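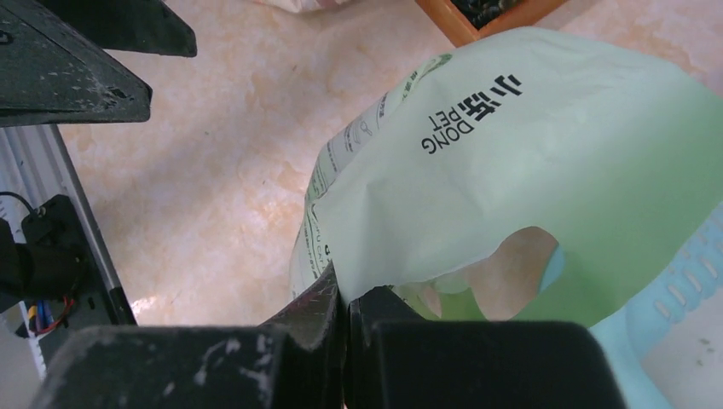
Capítulo 4. Normas para tareas bimanuales

El manual Weseo regula las tareas domésticas con dos brazos, como el servicio de un arenero. 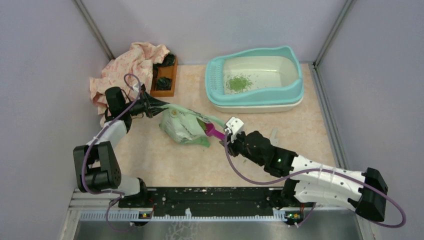 Un brazo sujeta la bolsa por el borde superior y el otro maneja la pala – nunca ambos la misma pieza. Cada ensayo se registra por separado.
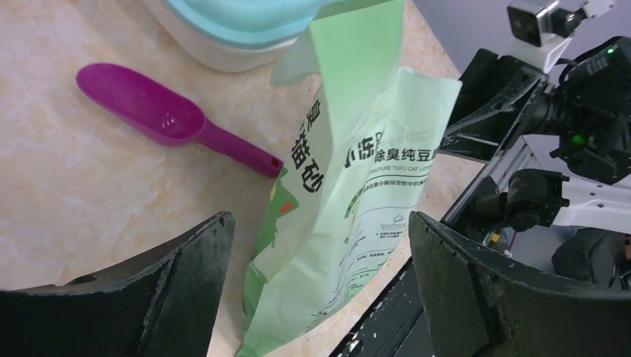 Figura 4.3. Bolsa de arena de tofu y pala magenta.

Los dedos se inspeccionan cada 25 ciclos y se sustituyen a los 4.000. Toda anomalía se anota antes de reanudar.

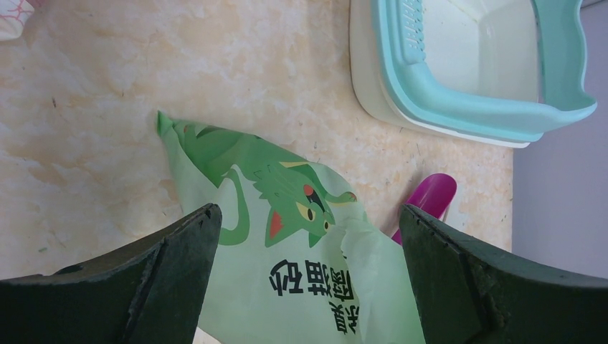

El desgaste superficial se admite si no altera el agarre.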